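Akport Hospitality Guide, Droller House
Section 3: Washing up by hand

3.1 Before you start

The Droller kitchen has no dishwasher. Plates, cups and cutlery are washed by hand in a tray on the table, and pans are done separately at the sink (see 3.4). Set out what you need first.

You will need:
One washing tray
One two-layer sponge, foam on one side and scouring pad on the other
Washing-up liquid
Two dry tea towels
The rack from the cupboard under the window

Note: Spare sponges are kept in the drawer marked 17. If the drawer is empty, ring Ayodele Onuoha on extension 401.

3.2 Filling the tray

1. Stand the tray flat on the table, well away from the edge. Do not fill it at the sink and carry it across.

2. Fill it from the jug. Stop well below the rim, as the level rises when your hands and a plate go in.

3. Wet the sponge in clear water before adding any washing-up liquid, then squeeze it out and check both faces. A little fraying on the scouring side is normal wear. Replace the sponge if the two layers have started to come apart or if it still smells after rinsing.

4. Add a small squirt of washing-up liquid and stir it in by hand.

Caution: Do not use bleach or oven cleaner in the tray.

3.3 Washing plates

1. Scrape leftovers into the food bin. Stack the plates by size, largest at the bottom.

2. Look over each plate under the light before it goes in. Yellow and orange marks from curry, turmeric or tomato are easy to miss on white glaze, and glare can hide them completely - tilt the plate until the shine moves off the part you are checking.

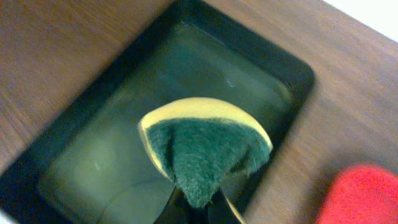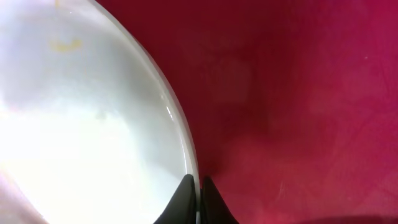
3. Wash the face of the plate with the foam side, working from the middle out to the rim. Turn it over and do the back.

4. If a stain stays put, leave the plate to soak for up to 15 minutes and try the foam again.

5. Use the green side only on marks that have survived soaking. Press lightly and keep it off any plate with a printed or gilt edge. The Gostano dinner plates are plain and will stand it, but the Chantharasri serving dishes will not.

6. Rinse under the cold tap and stand the plate in the rack.

Note: Grey marks are often left by cutlery and are on top of the glaze. A dab of bicarbonate of soda on the foam side usually shifts them.

3.4 Pans

Wash pans last, at the sink, with the brush. Burnt pans can be left to soak overnight with a lid on. Do not put them in the tray - a heavy pan can crack the base.

3.5 Emptying and putting away

1. Bail out the tray with the jug until it is light enough to lift, then tip the rest down the sink.

2. Rinse the sponge and squeeze it dry. Stand it on its edge by the tap.

3. Wipe the table with a separate cloth and dry it straight away.

4. Hang used tea towels on the rail. They are collected on Sunday.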